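# Chapter 7: Loss of Grip and Unplanned Release

A gripper that lets go at the wrong moment is one of the most common faults in light handling work, and one of the most poorly recorded. A collision leaves a mark and a joint fault leaves an error code. A dropped part often leaves neither, and the operator picks it up and restarts the cycle. By the time the fault is reported, the condition that produced it has usually been cleared.

This chapter deals with the ways a held object can be lost, how the cause is found afterward, and what has to be in place before the arm is run again. It assumes the reader has finished Chapter 4 (Force and Speed Limits) and can read a joint torque log.

After working through the chapter, you should be able to:

- tell a slip from a commanded release, using the log alone
- set a grip force for a rigid object and for one that bruises or deforms
- state which stop category keeps the fingers closed and which does not, for a given controller
- inspect a cable loop for strain at the wrist
- write an incident entry that another technician can use

## 7.1 The Torkness Bench Incident

In July, a single-arm cell at the Torkness training bench released a filled glass jar during a transfer over a counter. The jar fell onto the counter edge and broke. There was no injury. The arm finished its path with the fingers open, returned to its start pose, and reported a successful cycle.

The cell used a Horkanine controller with a two-finger electric gripper. Commanded grip force was 50 N. The jar had been handled by the same program 227 times without a recorded fault. The release took place on cycle 228 of the series, during the wrist rotation that follows the lift.

Three explanations were proposed on the day:

1. The jar slipped because the grip force was too low.
2. The program issued an early open command.
3. The gripper lost power for a short time.

The first was accepted and the force was raised to 70 N. The cell went back into service that afternoon. It dropped a second jar 119 cycles later, at the same point in the path.

The second drop ruled out very little by itself, but it did lead someone to pull the full log. The finger position trace was flat up to the moment of release and then opened in a single step. A slip does not look like that. When an object slides out of a grip, the fingers normally close further as the object leaves, and the position trace moves toward zero. There was no open command in the program record for either event. That left the supply.

The fault was traced to the gripper cable. The loop between the forearm and the gripper body had been tied too short, and wrist rotation past a certain angle pulled on the connector. Contact was lost briefly. On restart, the gripper firmware ran its homing routine, which opens the fingers fully. The controller saw the device return to a ready state and carried on.

The incident therefore had two causes. The first was a mechanical strain on the connector. The second was a default behavior, homing on power-up, that was safe with an empty gripper and unsafe with a loaded one. Fixing the cable alone would have left the second in place.

## 7.2 Terms Used in This Chapter

**Slip.** Movement of the object relative to the fingers while grip force is applied.

**Commanded release.** Opening of the fingers in response to an instruction from the program, the pendant, or a connected device.

**Uncommanded release.** Opening of the fingers with no such instruction. Homing after a power interruption is included here, even though the firmware is working as designed.

**Holding state.** What the gripper does when it loses power or communication. Some designs hold by spring or by a self-locking screw. Others go slack. The holding state must be taken from the maker's data sheet and then confirmed by test.

**Drop zone.** The area in which a released object could land, including bounce and roll. It is larger than the area directly below the path.

## 7.3 Mixed Objects and the Drop Zone

Most published grip settings assume one part, presented the same way each time. Kitchen and household tasks break that assumption. 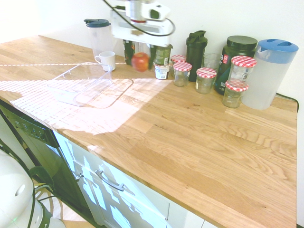 A force that is right for a glass jar may bruise an apple or crush a thin yogurt cup. A force chosen for the apple may be too low for a full pitcher, where the liquid moves during acceleration and shifts the load between the fingers. One setting for the whole bench is a compromise, and the compromise should be written down along with the objects it was tested on.

Neighboring objects matter as well. A jar released over open counter has one likely result. The same jar released over other glass has several, and fragments can end up in open cups. When the drop zone is marked out, everything inside it counts as part of the hazard, including items the program never touches.

Cables need the same attention. A loop at the gripper must be long enough for the full wrist range and short enough to stay clear of the objects being handled. Check it at both rotation limits, with the arm at reduced speed and the gripper empty. Repeat the check after any tool change.

The Leite procedure, covered in Section 7.5, puts these checks in a fixed order. The Wurken method in Section 7.6 is shorter and is used where the tool is changed several times in a shift. Neither replaces a test of the holding state, and both require that homing on power-up be disabled or interlocked before a load is lifted.

### Before You Continue

Find the data sheet for the gripper on your own bench and record the following in your lab notebook:

- holding state on loss of power
- holding state on loss of communication
- behavior on restart, with and without an object between the fingers
- lowest and highest force settings

If any of the four is missing from the data sheet, leave the line blank. Section 7.4 describes how to find the value by test, using a foam block in place of the object.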